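Can a Robot Clean Your Room Yet?

Maybe you have seen a video of a robot folding a shirt or loading a dishwasher. It looks easy. Before you stop making your bed, ask a few questions. Was the video sped up? How many tries did it take? Did a person hidden off to the side steer the robot?

Picking things up is harder than it sounds. You can reach into a messy toy box without looking and pull out the sock you want. Your fingers feel what is soft and what is stuck under something else. A robot arm has to work out where one thing ends and the next begins, and a black pouch lying on top of a dark blue pad can look like one big lump.
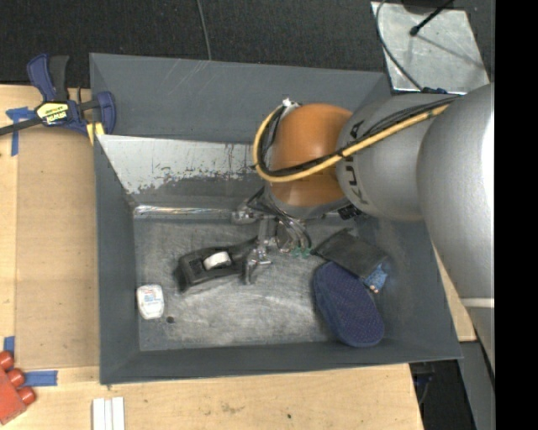
Then there is the question of how to grab. A stiff box is one kind of problem. A floppy bag is another, and it changes shape when you squeeze it.

Nobuhle Molefe tests robot arms at Lokwood. In one test, an arm made 200 grabs and missed 28 of them. Would you keep a helper who dropped that many plates?

Shops and warehouses do use robots for some jobs, mostly the same job over and over. Your bedroom floor is different every day. I would keep the laundry basket handy.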